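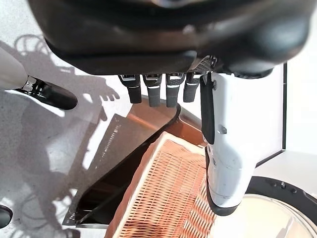
Laundry & Cleaning > Sorting, Baskets, Storage

Thread: one low basket on the floor vs 3 bin sorter??

mudroom_mel
Posted March 14, 2021
Ok quick one, have to leave in 5. Getting rid of the tall sorter. Lid broke, wheels stick, socks die at the bottom. Thinking just a low open basket on the floor next to the front loader and sort right there. Darks one side, whites the other. Anyone do this long term? Does it get gross?

quarterload
Did it for years. Fine. Low is better with a front loader anyway, you're down there already. Just don't let it pile up over the rim.

Pell_Creek
No no no. Whites and darks in the same basket is how you get gray towels. One damp black shirt sitting on a white towel overnight and good luck. Get the Onard two-section thing, 22 bucks, done.

mudroom_mel
Nothing damp goes in, that's a rule here. Wet stuff hangs on the tub first. And I had the Onard, the divider is a joke, flops over the first day.

Pell_Creek
Mine hasn't flopped. Maybe you overfill.

mudroom_mel
Maybe I do lol

tansy_b
We're a one basket house. Blue on the left, black in the middle, whites on the right, and the white comes out first so it's never under anything. Takes no time at all. 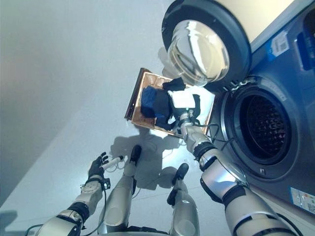 blue and black lying in it, a corner of the white sticking up

quarterload
See that's a sensible amount of laundry. Three things, not a mountain.

Pell_Creek
Three things isn't a load though. Who runs a washer for that. Where's the rest

tansy_b
Small loads, yes. I'd rather do that than one giant one that comes out in a knot. Argue with me all you want, my towels are fine.

dryerlint99
Front loaders hate tiny loads btw. Ours goes off balance with one towel in there, walks across the floor. Had an Andon before and it was worse. Throw a couple more things in.

tansy_b
Depends on the machine I guess. No walking here so far.

mudroom_mel
Back. Ok so what about the actual basket. Wicker or plastic. Sellano has a woven one I like but it's not cheap and I'm scared of snags

quarterload
Plastic. Wicker caught my good sweater, never again.

tansy_b
Wicker, with a decent rim on it. Run your hand around the edge in the store, if it scratches you it'll snag. Also leave the big stuff hanging over the near side a bit, then you grab a fold and lift, no digging. 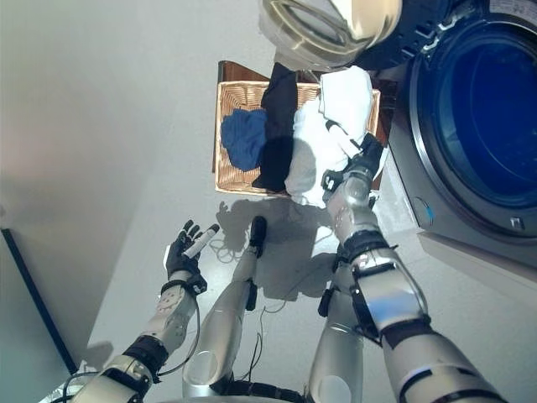 And put the heavy towel at the end closest to the washer, shorter trip. Black stuff in the middle bc it doesn't care what it touches. Delicates never go in the basket at all, mesh bag on the door hook.

Pell_Creek
Ok the towel at the washer end is smart I'll give you that. Still say two baskets.

dryerlint99
Old pillowcase inside the wicker if you're worried about snags. Wash it when you wash the rest. Ugly but works.

mudroom_mel
Oh that's good. Pillowcase I have plenty of. Pale floor in there too so I see every dropped sock, plastic or wicker

quarterload
What are you doing with the old sorter? If the frame's ok the bags alone are worth keeping, I use mine for beach towels

mudroom_mel
Bags are toast. Frame's free to whoever wants it. Getting the Sellano tomorow if they still have it, will report back on the snag thing

Pell_Creek
Measure the gap next to the washer first. Door has to swing.

mudroom_mel
ugh. measuring now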